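Facilities > Rooms > Inspections > Work table, Mirkport

WORK TABLE CHECKLIST - room 4, Mirkport
Done by: Sipho Mokoena
Date: 17 April 2021
Last full check January. Sheet no. 1329

1. Paper cover - OK for now. Brown kraft, creases and small wrinkles, worst where the tape meets. No tears I could find. Replace next round, Gremard roll is in the tall cupboard, bottom shelf.

2. Tape lines - PASS w/ comment. Dark blue, all stuck down when I ran a thumb along. Left one is on a slant, not a trip or snag issue but it bugs me. Redo when paper gets changed, not before. Use the long ruler pls.

3. Table edges, legs - PASS. Bit of a wobble at the back, tightened. Check agian next time. 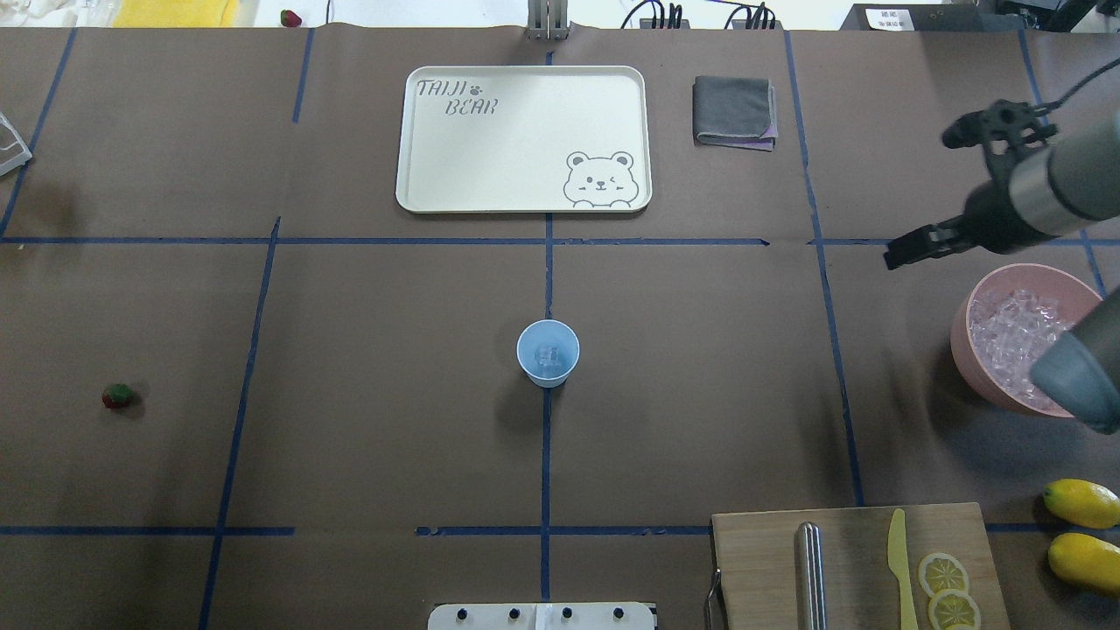
4. Food on table - COMMENT. Strawberry straight on the paper, left side. Juice marks kraft and we get fruit flies. Goes on the tray or in the bin. Another one back in the clutter past the far edge, same deal.

5. Drinks - COMMENT. Light blue plastic cup with ice in it, near the middle, right by the tape crossing. Ice melts, cup gets knocked, there goes the paper. Keep drinks on the side bench.

6. Tray (cream, TAIJI BEAR) - PASS. Nothing on it. Raised rim so it'll hold a small spill, use it!!

7. Cloths - PASS. Grey one folded, right of tray. Spares are under the sink, Fillow box.

8. Behind table - FAIL. Clutter. Have asked twice now. Clear it back to the wall, keep the walkway open.

9. Extinguisher - PASS. Tag 752, pin in, gauge in green.

10. First aid kit - short on bandaids and the burn gel is out of date. Urrutia order going in, up to $200 without sign off so just get it.

11. Floor - PASS. Swept, dry.

Follow up: items 4, 5, 8 before anyone books the room. Item 10 is mine. Initial the sheet when your bit is done, last time it came back blank and I had to chase evrybody.

Mirkport Facilities | Contact the front office | Back to top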